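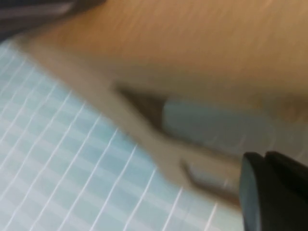
Second battery for Gekach scooter – worth it or wait for swap station?

Posted by lerska_rider, August 2025

Got the Gekach, the one with the Lerska pack under the seat. Was 70 km a charge when new, now nearer 30 on cold mornings. Flat is on the third floor, no socket downstairs. Sutcliffe are meant to be putting swap cabinets in by the station but no date. Spare pack or hold out?

tubeless

Wait. Packs will get cheaper.

Fuleo_fan

Wouldn't wait. Check the label on yours first – older Lerska packs have the 7 pin plug and the swap ones dont fit, so the cabinets may be no use to you anyway. I got a refurbished one from Fuleo, 200 quid, came with a test sheet showing capacity. Ask for that sheet before you pay. Don't charge it in the hallway, and dont store it full over winter, half is fine. Also get the dealer to look at yours, could be one weak cell group and not the whole pack.

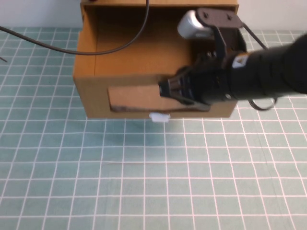
Cardboard box with a window cut in the front, on a gridded tabletop.

Comments

mopedmum: same drop on mine since March, dealer said normal. hmm

tubeless: still say wait

lerska_rider: checked, its the 7 pin. Will ring Fuleo tommorow, ta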